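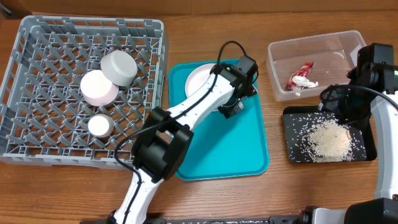 Minutes of the Ballstead shared kitchen meeting, taken by me again, so please forgive my typing! We started at 7:10 pm with the dishes, which had been carried over from January and took up most of the evening. Everyone from the Adberg side wants cups put away the same night, and I'm with them. The gray dish rack is staying (hooray), and three cups lying in among the pegs is the sort of load we'd like to see in it – a few things at a time, and no great heap of them. Plates can go on the teal tray next to it. We agreed that rice gets swept up before anybody starts washing, and that the small black tray gets emptied into the compost and never the sink. Please, please not the sink.

Money next. We have $384 in the kitchen jar. The plumber's bill came to $174, and we all said yes to paying it right away. A second dish rack was suggested, but the table is only so long and I said so, maybe a bit loudly. Left for next time.

Zisen lunches: they fed 206 people last month, which got a round of applause! They asked for 2 more shelves in the pantry. Agreed, as long as the labels face out.

Rathnayake Room: the door still sticks. I'm going to try candle wax on it before we call anyone.

Any other business: the good peeler is missing again. If it's in your bag, just put it back in the drawer and I won't ask. Closed at 8:25 pm – tea and the last of the lemon cake afterward.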